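Can a Machine Do It Yet? Kitchen and Shop Chores, Sorted

Household and Workshop Tips
Updated 2022-07-19
By Usha Fernandes

Readers write in to ask which chores they can hand over to a machine. The answer depends on the shape of the object, how much it weighs, and how much the setup changes from one day to the next. The notes below cover the chores that come up most in our mail, with tips for the ones that still fall to you.

Vacuuming and mopping

Handled, on flat floors. Pick up cords and socks first. Thresholds taller than a finger's width stop most units. Empty the bin after each run if you have a shedding dog. Wash the mop pad without fabric softener, which leaves a film that repels water.

Dishwashing

The washing is handled. The loading and unloading are not. Unload the bottom rack first so that water pooled in upturned cups does not drip on dry plates. Set mugs at a slant if the rack allows it. Knives with wooden handles stay out.

Folding laundry

Not handled at a price or speed that makes sense at home. Cloth has no fixed shape, and a machine has to find the corners before it can do anything with them. Fold towels in thirds lengthwise, then in half twice. They will fit a standard linen shelf and show no loose edge.

Sweeping a shop floor

Partly handled. A sweeper will keep an open aisle clean but will not get under a bench or around a table saw. Raise the bottom shelf of a bench at least 4 inches so a push broom fits beneath it. Do not run any household vacuum on fine sanding dust unless the filter is rated for it.

Sorting fasteners

Handled in factories, where the same part arrives all day. In a home shop the coffee can of mixed screws is still a hand job. Kumaresan Gounder of Idden, who runs a small cabinet shop, pours his onto a sheet pan and pulls the longest ones first. He sorted a backlog of 2000 screws this way over several evenings in May. Label the drawer by thread as well as length.

Putting away cups, bottles and trays

Close, under fixed conditions. Two arms can share a table, and a parallel gripper has two flat surfaces that move toward each other. That suits a bottle with straight sides. A mug is harder, because the handle points in one direction and the peg it hangs on points in another. A person corrects for this without looking. A machine needs a good estimate of both angles, and an error in either puts the rim against the peg. 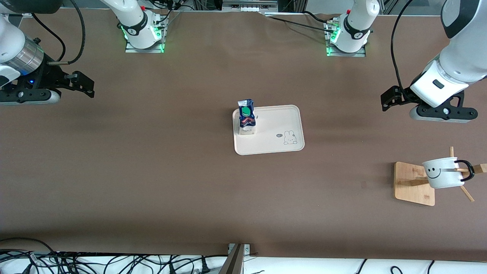 COUNTERTOP STORAGE

A peg stand keeps mugs off the counter and lets air reach the inside. Whether a person or a gripper is doing the hanging, the same points apply:

Choose a stand with a broad base. A single mug on one side pulls a narrow stand over.

Leave the lowest pegs for the heaviest mugs.

Hang by the handle with the mouth angled down. Check that the rim clears the neighboring peg before letting go.

Keep tall bottles on a tray with a raised rim. A drip stays on the tray, and the whole group moves at once when you wipe the counter. Place the tallest item away from the edge you reach over.

Tighten caps before moving a tray. Lift from both short ends.

Wipe wooden pegs with a damp cloth and dry them the same day. Soaking raises the grain. If it has already been raised, go over it lightly with 200 grit sandpaper and finish with food-safe mineral oil. Let the oil stand for 72 hours before hanging anything.

Reader question: Jinlong Yu asks whether it is worth rearranging a kitchen now for machines that may come later. Only where the change helps you today. Fixed places for mugs, a clear strip of counter and lids that match their containers are useful in any kitchen.

Next: Descaling a kettle without vinegar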